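Chapter 4
Paths, Huts and Quiet Places: Who Pays for Outdoor Recreation?
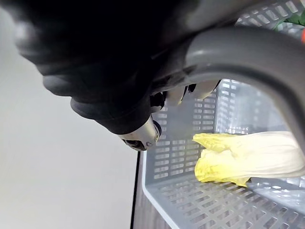

When a district council opens a new walking path, people usually talk about the view and the fresh air. They talk less about money, yet every path has a cost that comes back each year. Gravel is washed away by rain, gates become loose, and signs lose their colour. Many of the costs are in small things which a visitor touches without thinking, such as a thick grey plastic handle or a metal joint with one small screw in it. If such a part must be ordered from far away, the price of the journey can be higher than the price of the part.

In this chapter we study the forest park at Dronditance. The park has 78 kilometres of marked paths and one visitor hut, which is open from nine in the morning. In its first year it received 2,938 visitors, and 1,125 of them came in September, when the deer are calling. The park manager, Morag Innes, had expected the summer to be the busiest time, and she had planned her staff for it.

Not all neighbours were pleased. Struan Rutherford, a farmer at Junden, wrote to the council that cars were standing before his field gate from early morning. Heather Aitken, who keeps the shop in the same village, wrote in the opposite sense and asked for a larger car park. Both letters are printed at the end of the chapter, and you should read them before you begin section 4.2.

We shall first look at three ways of paying for a park: a general tax, a parking fee and a yearly card. After this we shall compare them with the system at Vuduson, where visitors have paid at the entrance for almost 15 years.

4.1 The general tax

A general tax is paid by all residents of a district, also by those who never visit the park.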